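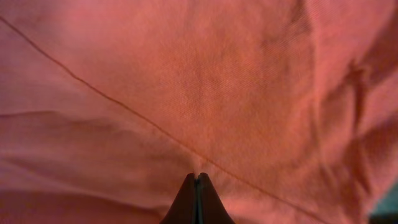

Wrist camera view: closed fingertips in pink twill, next to a stitched seam.

Harnen Cloth 
Perception and grasp planning software for soft materials

Harnen Cloth is a software package from Tandbridge for robot cells that handle textiles. It takes the stream of one wrist camera and gives back grasp points, seam lines and fold edges, which your controller can use directly. A depth sensor is supported but not required.

Cloth is difficult for normal object detection. The same shirt has a different outline every time it is put down, and when it fills the whole view there is no outline at all. For this reason Harnen works with local features: the direction of the weave, the stitch line, the shadow under a fold. A seam is followed as a curve, so small waves in the fabric do not break it into pieces.

What is included
Seam tracker, with a confidence value for each segment
Fold and layer estimator
Grasp planner for two-finger grippers
Pucker monitor – it watches the creases near the fingertips and reports when the cloth starts to gather
Murthy viewer, for replay and labeling of recorded runs

Technical data
Seam tracker update: 100 Hz
Installed size: 649 MB
Fabrics in the supplied library: 126
Interfaces: C++ and Python
Operating system: 64-bit Linux

Setting up
Calibrate the camera with the gripper closed and the fingertips visible at the bottom of the view. The planner uses the tips as its reference, therefore please repeat the calibration after every change of fingers. For plain fabrics without print, we recommend to keep the exposure fixed. Automatic exposure can make the shadow of a fold weaker, and then the layer estimator becomes less sure.

Licenses
One license covers one robot cell and costs 1398 euros, with updates for the first year. The connector for Mekport controllers is ordered separately. Version 3 users can keep their recorded runs, but fabric profiles must be converted once with the tool in the Murthy viewer.

Questions about integration are answered by Wellington Dantas at our application desk. Please send a short recording of your fabric together with your question.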